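Obst nach Farben sortieren – ein ruhiges Tischspiel für Kinder ab 2 Jahren

Lesezeit: 2 Minuten

Dieses Spiel habe ich zuerst mit meiner Tochter gespielt, später in der Spielgruppe Flillis. Es braucht wenig Vorbereitung und man kann es jeden Tag ein bisschen ändern.

Was Sie brauchen

Ein paar Stücke Spielobst in klaren Farben, am Anfang nur zwei Sorten. Dazu zwei flache Teller, die sich in der Farbe unterscheiden. Der Tisch soll hell sein und möglichst ohne Muster, eine Tischdecke mit Blumen lenkt viele Kinder ab.

So geht es

Stellen Sie die Teller mit etwas Abstand auf den Tisch, so dass das Kind beide gut erreichen kann. Legen Sie dann selber das erste Stück auf jeden Teller und sagen Sie dabei nur den Namen: »Apfel«, »Banane«. Mehr Erklärung ist nicht nötig.

Jetzt geben Sie dem Kind die anderen Stücke, immer eines nach dem anderen. Wenn es eine Banane zu den Äpfeln legt, korrigieren Sie bitte nicht sofort. Warten Sie einen Moment – oft bemerkt das Kind es selbst. 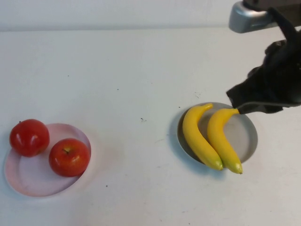
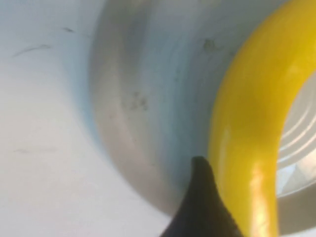 Erstes Bild: Äpfel auf dem rosa Teller, Bananen auf dem grauen. Zweites Bild: etwas Gelbes, Gebogenes von ganz nah.

Wenn das Sortieren gut klappt, tauschen Sie die Teller. Bei uns kamen die Äpfel dann auf den grauen Teller, und meine Tochter war zuerst gar nicht einverstanden. Später können Sie eine dritte Sorte dazunehmen, zum Beispiel Zitronen. Das ist schwieriger, denn Zitrone und Banane haben die gleiche Farbe und das Kind muss auf die Form achten.

Zum Schluss räumen wir zusammen auf, zuerst alles Rote, dann alles Gelbe.

Text: Wilma Wuyts

Kontakt | © Spielgruppe Flillis | Nach oben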